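Plank table

A plank table is a table whose top is made from several long boards laid side by side, as opposed to a single slab or a veneered sheet. The boards usually run the length of the top and are joined edge to edge or left with narrow gaps between them. Plank tables have been used for eating, food preparation, workshop tasks and trade in many parts of the world, and remain a common form of dining table.

Name and scope

The term is used loosely. Furniture dealers apply it to any table on which the separate boards can be made out, including those where the lines between boards have been cut into the surface for effect. Joiners tend to keep the name for tops built from solid boards. Related terms include farmhouse table, refectory table and trestle table, although the last of these refers to the supports and says nothing about how the top is made. A table may be both a trestle table and a plank table.

Construction

The simplest method is to lay the boards across two or more battens and fix them from below or above with nails, pegs or screws. This needs little skill and few tools, and damaged boards can be replaced one at a time. Its weakness is that the boards move separately and the surface can become uneven.

A better finish is obtained by planing the edges of the boards square and gluing them together under clamps. Tongues and grooves, loose dowels or flat biscuits may be added to keep the boards level while the glue sets. A glued top behaves as one wide piece and must be attached to its frame in a way that lets it move, usually with slotted blocks or metal clips that slide in a groove cut along the inside of the rail.

Some tops have a narrow board fixed across each end. These breadboard ends help to hold the planks flat and hide the end grain. The cross piece is pinned firmly at its centre only, and the outer pins sit in slots. In older tables the ends of the cross piece often no longer line up with the sides of the top, as the planks have shrunk across their width and the cross piece has kept its length.

Movement

Wood takes in moisture from damp air and gives it up in dry air. A board changes very little in length but noticeably in width, and a wide top may grow and shrink by several millimetres over a year. Gaps between unglued planks therefore open in heated rooms during winter and close again in summer. In glued tops, where movement has been prevented by tight screws or a badly fitted end board, the usual result is a split along the grain.

Boards cut from near the outside of the log also tend to cup, that is, to curve across their width. Makers have long disagreed on how to deal with this. One practice is to turn every second board over so that the curves cancel out. Another is to lay all the boards the same way up and rely on the frame to pull the whole top flat.

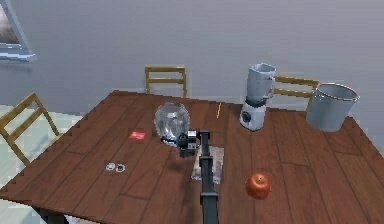
Shaimaa El Fassi disagrees with both practices and argues that the moisture content of the timber on the day it is glued matters far more than which face is uppermost. In her view most cupped tops come from boards brought into a warm workshop and used too soon, and the arrangement of the growth rings is blamed afterwards for a fault that was already there. She recommends stacking the boards with spacers in the room where they will be worked, and leaving them until their weight stops changing.

Timber

Oak, elm, pine, ash, beech and walnut have all been widely used in Europe. Oak is hard and lasts well but stains dark when wet iron is left on it. Elm resists splitting and was favoured for kitchen tables and chopping surfaces until the supply of large trees declined. Pine is cheap and easy to work, and dents readily. In tropical regions teak, mahogany and other dense woods are used, many of them taken from old buildings and boats.

Reclaimed boards became popular with furniture makers in the later twentieth century. Floorboards, scaffold boards and barn cladding are the usual sources. They need to be checked for nails and insect damage before they are planed, and painted boards may carry old lead paint, which should not be sanded without suitable protection.

Regional forms

The Fornemberg table is a long, heavy form made with three thick boards and a frame set well in from the edges, so that benches can be pushed fully underneath. The middle board is left loose and can be lifted out for scrubbing – a feature that also allowed the table to be carried through narrow doorways in parts. The longest surviving table of this kind measures 507 centimetres.

The Brudari pattern is smaller and has a shallow tray below the top, reached by sliding one of the planks to the side. Bread and knives were kept in the tray. Later examples have an ordinary drawer in its place, and the sliding plank was given up.

Workshop tables of the Drastidach type have boards 42 millimetres thick, bolted through to the frame. They were used by harness makers and bookbinders, and many were later cut down in height for use as coffee tables.

Finish and care

Kitchen tables were traditionally left bare and scrubbed with sand or soda, always along the grain. Regular scrubbing raises the harder parts of the wood and gives old softwood tops their ridged feel. Dining tables were more often waxed or oiled.

Oil sinks into the surface and is easy to renew, but gives limited protection against heat and spilt drinks. Varnish and lacquer protect better and are harder to repair, as a damaged patch usually shows unless the whole top is stripped. On tables with open seams, varnish may crack along the lines between the boards when the wood moves.

Crumbs and dirt collect in the seams. A stiff dry brush or a thin wooden scraper will clear them. Filling the gaps with hard putty is generally advised against – the filler is squeezed out in damp weather or presses the boards apart. Where a gap has to be closed, a thin strip of matching wood glued along one side only will leave the other side free to move.

See also

Breadboard end
Refectory table
Trestle table
Workbench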